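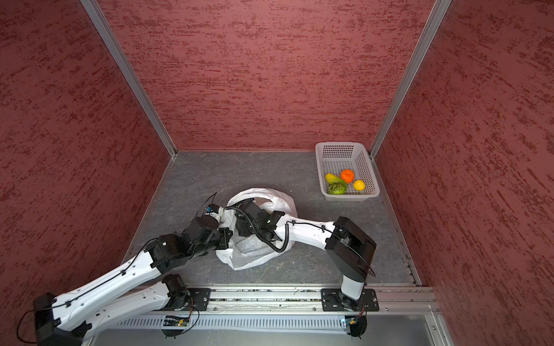
Llevo desde octubre peleándome con las bolsas del súper y hoy toca contarlo, deprisa, que entro a trabajar a las 4. El problema de siempre: llego, suelto la compra, las bolsas se quedan hechas un gurruño por ahí y la fruta acaba donde cae. Al cajón, a la encimera, encima del microondas. Una cesta blanca de plástico, de las de agujeritos cuadrados, con lo amarillo, lo naranja y algo verde de hoja delante, aunque sea todo de mentira, ya da otra impresión, y eso que la bolsa sigue arrugada en medio con la boca abierta. Pues eso quiero yo en mi cocina, pero con fruta que se pueda comer.

La culpa de todo esto es de Anitha. Anitha Panicker, mi vecina de arriba, la de las mermeladas. Bajó a pedirme un limón y tardé tanto en encontrarlo que se sentó. Estaba detrás del pan. El limón, digo. Al día siguiente me dejó una cesta en la puerta con una nota: "para los limones perdidos". Me dio vergüenza y me dio risa.

Lo que hago ahora, más o menos:

La bolsa se vacía nada más entrar. Abrigo puesto si hace falta. Si me siento, ya no me levanto, me conozco.

Lo duro al fondo – manzanas, naranjas, calabacín si hay. Lo blando arriba. Las peras aparte cuando están muy hechas, que se me han aplastado ya dos veces y el jugo se cuela por los agujeros y luego a fregar la balda.

La lechuga no se queda en la cesta, va a la nevera envuelta en un trapo. Lo de ponerla con la fruta es para cuando vienen visitas, queda bonito media hora.

Y los plátanos colgados de un gancho. Manía de mi madre.
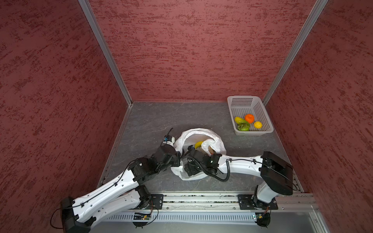
Con las bolsas he probado de todo. El triángulo ese doblado que hace todo el mundo, muy mono, a la tercera semana ya no tengo paciencia. Enrolladas con una goma, peor. Al final: una caja de zapatos (Verhoeven, unas botas que me hacian daño) en el armario de debajo del fregadero, y las bolsas dentro aplastadas sin más. Cuando no cierra la tapa, se acabó, van al contenedor las más rotas. La primera vez saqué 37. Treinta y siete bolsas, para una persona y un gato. No quiero ni pensar cuántas habría en casa de mis padres.

Las que son finitas, casi transparentes, las uso para la papelera del baño. Las gordas vuelven al súper conmigo, cuando me acuerdo, que es unas 20 veces de cada cien.

Yamuna me dice que me pase a las de tela y tiene razón, pero las de tela también se amontonan, ella tiene un perchero entero que ya no se ve el perchero. El otro día buscábamos su bufanda y salieron dos paraguas y una bolsa con cebollas dentro. Cebollas con brotes. Las plantamos, por cierto, en una maceta del balcon, y van tirando.

Me falta resolver las patatas. A oscuras y sin cebollas cerca, vale, pero en un piso con dos armarios a ver dónde. Ahora mismo están en una olla grande con la tapa mal puesta y cada vez que quiero hacer caldo hay mudanza. Si alguien tiene un sistema que no ocupe sitio, que me lo deje en los comentarios, por favor.

Me voy que pierdo el bus. Mañana o pasado enseño el cajón de las especias, que ese sí que da miedo.

Inicio > Casa > Cocina y orden

Usamos cookies propias y de terceros para mejorar tu visita. Si sigues navegando, aceptas su uso. Aceptar | Configurar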